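Category: Research Hardware / Hands and Wrists

Hivard Wrist View Kit

14 shares | 3 comments

The Hivard kit began as a side project of Pilar Villalba and Henk Dierckx, who wanted to know how much a five-digit hand can learn from a camera that rides along with it. Quite a lot, as we found out, and we're really happy to be able to offer the same setup to other labs!

The kit is a small wrist camera, a mounting bracket, a printed backdrop and the training code from the Promance study. The backdrop is the part people ask about most. It shows a bookcase full of books, vases and picture frames, and it gives the vision model a busy background with no real depth behind it. We trained one policy on reaches made against a plain wall and another on reaches made against the print, with 1,000 reaches in each set. Then we moved both to a shelf neither had seen. The policy trained on the print held its aim much better, and it was far less bothered when we swapped the objects on the shelf.

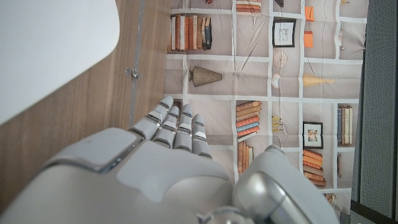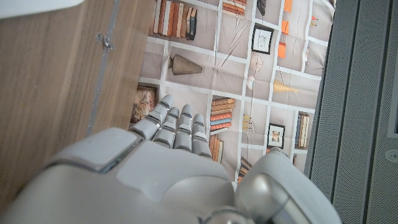

Wrist camera views over the back of the hand, toward the printed bookcase.

I-hsuan Wu ran the second half of the study and wanted to see what creases do. Her first batch used a print that had been ironed and pulled tight, and the policy got a little too fond of those perfectly straight shelf lines. Folding the print up, shaking it out and hanging it again gave her lines that bend and tilt, and the next policy coped better with a camera that had been bumped (ours gets bumped all the time). So please don't iron yours. It ships folded.

The camera looks out over the back of the hand. We tried the palm side first and lost sight of the fingertips as soon as the hand closed on anything. From the back you keep the fingers in view while they reach, and the model can learn where the tips are from the picture as well as from the joint readings. Pieter Postma has a longer write-up of that comparison in the manual, with all the failed runs left in.

What you get:
- Wrist camera with bracket and 2 cables
- Folded bookcase print
- Training and playback code
- The full Promance reach set, with joint readings

Recording runs at 60 frames per second. Setup takes most people a morning, and the bracket comes off with 7 screws if you need the wrist for something else. The code expects joint readings and video on the same clock, so check that before you record a long session.

We are now collecting reaches with two prints hung side by side, and the new set will be a free download for everyone who has the kit. Questions about fit go to Jozef Lambrechts at the Skendham workshop, who will want to know your wrist diameter and which side your cables leave from.

Related items
Hivard Bracket, Left Hand
Bookcase Print, Spare
Van Leeuwen Cable Guide
Promance Reach Set: Release Notes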